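Trornari Opens Packaging Study Room at Platomero Site

PLATOMERO — Trornari, the packaging advisory firm, said it has opened a new study room at its Platomero site for looking at everyday drink bottles and the labels on them. The room will be used by label designers, bottlers and store buyers beginning in July.

The first project in the room is a review of single-serve bottled water, carried out with the design office Ketilsson. The review covers 100 bottles sold in 25 markets.

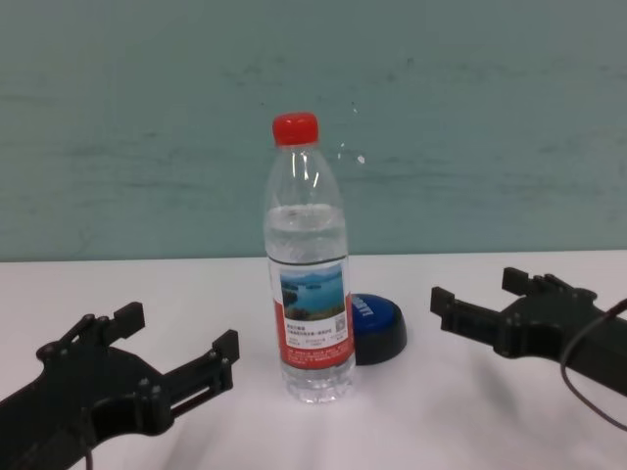
The review begins with how a bottle looks to a shopper at arm's length. Each item is judged upright on a plain white surface, under even light, before anyone picks it up. Color often does most of the work at this stage. A bright red cap over a red and white label reads as one design, and the clear plastic lets a little of the label's red show through from the far side. Reviewers record the first thing they notice and the first thing they would have trouble finding.

"Water is among the plainest products on any shelf, and the label has to carry nearly all of the message," Trornari said in a statement. "We want our clients to see their packaging the way it is seen at home, on a table, after the cap has been opened and closed a few times."

Ketilsson will write the scoring guide for the review. The guide has 6 sections, among them cap grip, print size, picture quality and placement of codes. Two of the sections are new and deal with recycling marks and with labels in more than one language.
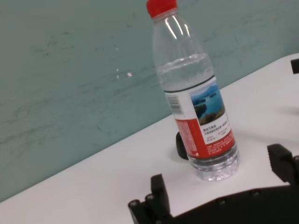 Placement of printed matter is the area in which Trornari expects the most discussion. Designers must fit required text, a code for the checkout and a picture into a narrow band around the middle of the bottle. A small photograph of a blue lake and green islands can share that space with an upright barcode, leaving the lines of Chinese text to run below the picture and the smallest white print to sit on the red band. The review will compare such layouts for ease of reading.

Findings will be shared first with companies that supplied bottles, and later in a printed report from Reltum, the firm's publishing arm. Bottlers who wish to submit a product may apply through the Trornari office in Platomero. Products must be sent sealed, with the label as sold.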